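Progress Report to the Trinetti Fund
Bae Bread, Small Bakery Equipment and Training Grant
Reporting period: April through July

Summary

This report covers the second stage of the grant that Trinetti made to Bae Bread for moving our baking out of the shared kitchen and into our own space. The oven is in and working. The apprentice program has started. The wholesale side is behind where we said it would be, and the reasons are set out below. We are not asking for more money in this period, but we would like to move part of the packaging budget to flour storage and have put the request at the end.

Oven and premises

The deck oven was delivered in April, two weeks after the date we gave in our last report. The supplier, Jeta, had the unit ready on time, but the gas line into the building had to be replaced from the meter before the fitter would sign off on it. The landlord paid for the outside portion of the line. We paid for the inside portion out of our own reserve and have not charged it to the grant.

We ran test bakes for most of a month. The left side of the lower deck ran hot and the bottoms of the pan loaves were coming out too dark. Jeta replaced a thermostat under warranty, and after that we adjusted the bake for the sandwich loaf down to a lower setting with a longer time. The sourdough rounds did not need to change. We have written the settings on a sheet next to the oven so that whoever opens in the morning uses the same ones.

Our mixer is the same one we used in the shared kitchen. It is slow on full batches of the rye, and we split those in two. It will have to be replaced at some point but it is not part of this grant.

The health inspection was passed on the second visit. On the first visit the inspector asked for a separate hand sink closer to the shaping bench and for the gap under the back door to be closed. Both were done before she came back.

Production

At the end of the last reporting period we were baking 300 loaves a week. We are now at 800, counting the sandwich loaf, the sourdough, the rye and the cinnamon bread. Rolls are counted separately and go mostly to the lunch counter customers. The target in the application was higher than this for the end of July. We expect to get closer to it in the fall, when the school-year orders come back.
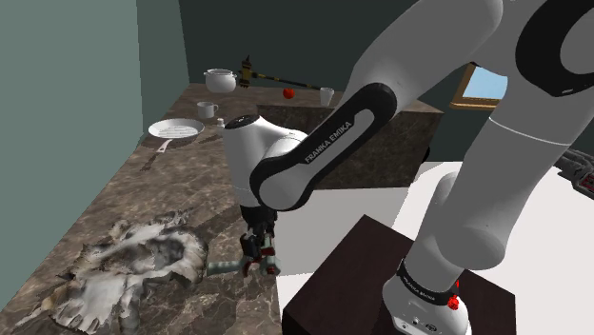
Waste has gone down. In the shared kitchen we had to bake everything in one block of hours, and whatever we guessed wrong stayed wrong. Now we bake the rye and sourdough overnight and hold back part of the sandwich dough until 9 a.m., when we know what the counter has sold. Unsold bread still goes to the food pantry on our street in the afternoon. The pantry has asked us to slice it before it goes over and we have started doing that.

The cinnamon bread was not in the original plan. A customer asked for it and it now sells out most mornings, so we have kept it. It uses the same base dough as the sandwich loaf with more milk and butter. The price of butter went up in June and we raised the price of that loaf to cover it. The other prices are unchanged from the ones listed in our application.

Wholesale

We said we would have six wholesale accounts by this point. We have four. Two are cafes, one is a grocery, and one is the lunch program at a senior center. A fifth account, a restaurant, took bread from us for three weeks and then changed its menu.

The main problem has been delivery times. Most cafes want bread at the door by 6 a.m. and we have one van. When the van was in the shop in May we missed two mornings and made the deliveries by private car on the others. We gave credit to the customers affected. None of them left over it, but we stopped looking for new accounts until we had a backup arrangement. We now have an agreement with a produce distributor that passes our door and can carry up to 10 trays on short notice for a set fee.

Orders now come through Mevo, the ordering system paid for in the first stage. Three of the four accounts use it. The grocery still phones its order in and we enter it ourselves. Standing orders in Mevo have been useful. Changing an order after the evening cutoff is still awkward, and we have asked whether the cutoff can be set separately for each customer. We are waiting for an answer.

Training

The grant covers 2 apprentice positions and both are filled. Each apprentice works four mornings a week and spends one of those with the head baker only on shaping and scoring. They have both finished the food handler course. One is already running the sandwich loaf from mixing to bagging without help. The other has been on the overnight shift since June and has asked to stay on it.

We had planned to hold an evening class for the public each month. We held one in May and canceled the June class because of the heat in the building. The May class was full and the fee covered the ingredients and the extra staff hours. We would like to start these again in September and to count them toward the number in the agreement even though they will run past the end of the grant year. Please let us know if that is acceptable.

Spending

The oven line is fully spent. It came in slightly under the quote because Jeta took back the stand we did not need. Training wages are on budget. Van repairs were not a grant item and were paid from sales. The packaging line has hardly been touched, as the printed bags we priced need a minimum order far larger than we can store. We are using plain paper bags with a stamped label for now and customers have not complained.

Request

Flour is currently delivered in 50-pound sacks every week, and the delivery charge is a large part of what we pay. Our mill will deliver every three weeks at a lower rate if we can hold around 100 sacks off the floor and away from the outside wall. We would like to use half of the packaging line for racking and sealed bins in the rear storeroom. The total grant would stay the same. A quote for the racking is attached with the receipts.

Next period

We plan to sign two more wholesale accounts, restart the evening classes, and have the storeroom finished before the colder weather if the change is approved. The next report will include a full year of sales by product.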